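Ticket 524: Statby sending our tax levy mailer to the wrong precincts
Opened: 25/05/2018
Product: Statby Lists
Status: Open, waiting on reply

Hi again! I wrote in back in April when the donation form wouldn't load, and you folks fixed that one fast, so I'm hoping for the same luck here. I run the email side of the "No on the Levy" campaign in Pemden. It's a small operation (me, a laptop and too much coffee) and we're trying to reach people who will see their property taxes go up if this thing passes.

So here's the trouble. I have a list of 3,000 voters tagged by precinct. I told Statby to send only to precinct 4, which should be 1,000 people. Instead I started getting replies from folks way over in Paredes, who don't even vote on our levy! One of them was pretty salty about it, and I can't blame him. He has his own mayor to be mad at.

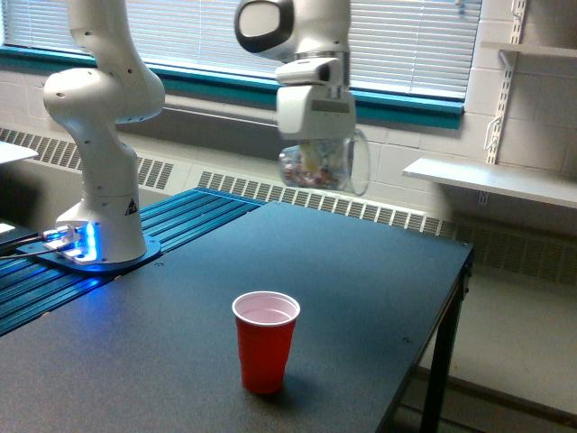

The report page says the send went to 1,000 contacts, same as it should, so whatever is going wrong, the total looks right and the people are wrong. I pulled up a few of the Paredes addresses by hand and every one of them has a precinct tag of 4 in the old county file. Paredes has its own precinct 4, of course. I feel a little silly for not thinking of that sooner, but the town filter was on, I swear it was.

What I've tried so far:

1. Logged out, logged back in, cleared the browser. Same thing.

2. Made a brand new filter from scratch with town set to Pemden and precinct set to 4. The preview showed Pemden people only, which got my hopes up, and then the test send went to a Paredes address anyway.

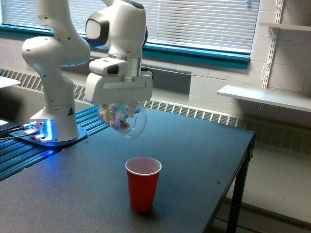

3. Re-imported the voter file with the town column first and the precinct column second. Now the preview shows a mix of both towns, so I guess that's progress? At least it's wrong where I can see it.

4. Turned off the Fakine plug-in, the one that cleans up addresses. I had a feeling about that one. With it off, the preview went back to Pemden only. I haven't dared do another real send to check.

Added later the same evening

OK, one more thing I noticed. When Fakine is on, the town column in my list gets a little gray padlock next to it and I can't edit it. I don't remember that being there when I set everything up. Is it overwriting the town with something from its own records, or just ignoring it? I'm happy to leave it off until after the vote, but then I'm stuck with all the bad zip codes, and there are plenty. 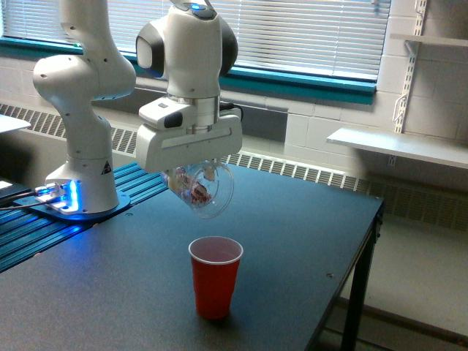 Clear plastic cup held sideways in the gripper

Could someone please look at the last send on our account and tell me which list it really used? I'd also love a way to send a short "sorry, wrong town" note to just the Paredes folks without bugging our own people a second time. Our next mailer, the one comparing what the council says the levy costs with what a homeowner would pay, is written and sitting in drafts. I'm not touching the send button until I hear from you. Email is best, I check it way too often.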